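Régler l'origine pièce avant une reprise de rectification

Vite fait, la méthode qu'on utilise à l'atelier sur la Branlow. Valable aussi sur la Sandel, menus un peu différents.

Machine chaude d'abord. Broche à 500 tr/min, 9 minutes, sans arrosage. Sinon dérive en Z et tout est à refaire.

1. Nettoyer la table et les faces d'appui. Chiffon sec, pas de soufflette.
2. Monter la pièce, serrage léger. Comparateur sur le flanc, on balaye toute la longueur.
3. Corriger au maillet jusqu'à 5 µm max. Serrer, puis re-contrôler — ça bouge toujours au serrage.
4. Appeler le palpeur (programme 342). Étalonnage sur la bague avant, pas après.
5. Palper X, puis Y, puis Z. Noter les trois valeur sur la fiche.
6. Valider le décalage et relancer un palpage à blanc. Écart : jusqu'à 5 µm, on garde. Au-delà, retour au point 2.

Attention au signe en Y, inversé sur les anciennes commandes. Isamu Tamura s'est fait avoir en octobre, meule à changer.
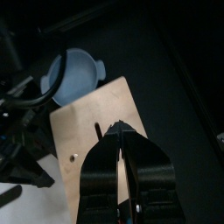

Pince noire à deux doigts, au-dessus d'une planche claire.

Pour les pièces longues, refaire Z aux deux bouts et prendre le point haut. Pouran Fallahi a une macro pour ça, lui demander la derniere version.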